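Teaching a Toaster Task by Hand Guiding and by Remote Control
Project report, Ender group

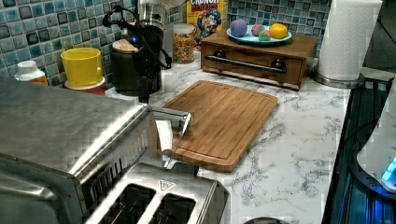 1. Purpose

The project compared two ways of recording demonstrations for a household arm. In the first, the operator holds the arm at the wrist and moves it through the task (hand guiding). In the second, the operator moves a smaller leader arm and the working arm copies it (remote control). The task was to pick up a slice of bread from a cutting board and lower it into one slot of a two-slot toaster. The toaster was not powered during recording.

2. Workspace

All demonstrations were recorded on a kitchen counter. The toaster is brushed stainless steel with two long slots, and the board is bamboo with a shallow groove around its perimeter. The other kitchen items along the backsplash were left in place, so the policy would be trained on a cluttered background. The countertop has a marble pattern with gray veining. We expected the veining to disturb the bread detector, but the larger source of error was reflection from the toaster housing.

3. Recording

We collected 200 demonstrations by hand guiding and 200 by remote control, 400 in total. Joint positions and gripper opening were logged with the Kekari recorder. Each file was trimmed at both ends to remove idle time. A file was rejected if the bread touched the counter or if the operator paused for more than 5 seconds.

During hand guiding the operator's forearm often blocked the camera view of the slots. These files were kept, but the blocked segments were flagged. Gravity compensation was on for every hand-guided run. The remote control link used the Malabanan leader arm without force feedback. Operators could not feel contact with the slot edge and tended to slow down well above it.

4. Cleaning the data

Of the 400 files, 106 were rejected. Most of the rejected remote control files had long pauses above the slot. Most of the rejected hand-guided files had dropped bread, usually after the gripper was closed late.

5. Observations

Hand-guided paths were shorter and had smoother wrist rotation. Remote control paths had more small corrections near the slot, and the policy trained on them recovered better when the board was moved. The policy trained on hand-guided data alone often stopped short of the toaster. We attribute this to the blocked segments and did not test other causes.

6. Remaining work

The Sotell wrist camera has been mounted but not calibrated. Hand-guided recording will be repeated with it, using the same rejection rules. The slot farther from the board has not been used as a target in any run.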